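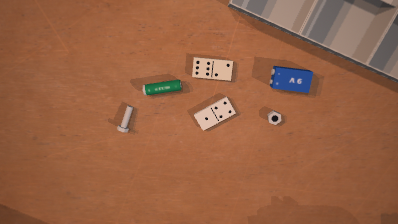 Himier: fund letters and manager notes, cleaned for reading and search

Hello, and thanks for stopping by. Himier is a small collection of letters that fund managers send to the people whose money they look after. I started saving them years ago out of plain curiosity (my aunt used to pass me hers after she had read them over breakfast), and at some point the folder got big enough that a friend asked for a copy, and then another friend did, so now it has a proper home and a file telling you what's in it.

What you get

There are 1000 letters, one plain text file each, along with a table called letters.csv. The letters come from 13 fund houses. Pradent and Fang make up a large share, and Gimodby is thin before the year it opened its bond fund. Every row in the table has the fund name, the house, the quarter, the type of fund (equity, bond, mixed or cash) and the word count.

How the text was prepared

Page numbers, repeated headers and the long legal notices at the back were taken out. Tables of holdings were dropped too, as they came through badly and I didn't want anyone trusting a column that had slid one place to the left. Spelling mistakes by the managers have been kept. I'm rather fond of them!

Things to watch for

Funds that closed often stop writing well before the end, so bad years look a little kinder here than they were. The July letters are usually the longest, and a few of them cover two quarters at once; these are marked "half" in the quarter column. Also, 8 letters are translations, and the tone in those is stiffer than in the rest.

Please don't use any of this to pick investments. The letters are old, and managers do like to put a good face on things.

Trying it out

Open sample.csv first. It holds 50 rows and loads in any spreadsheet program.

Changes

April 21, 2024: fixed the fund type on several Pradent letters, added missing Fang quarters.

Contact

Man-lok Tai looks after the files and is glad to get corrections, especially with the file name included.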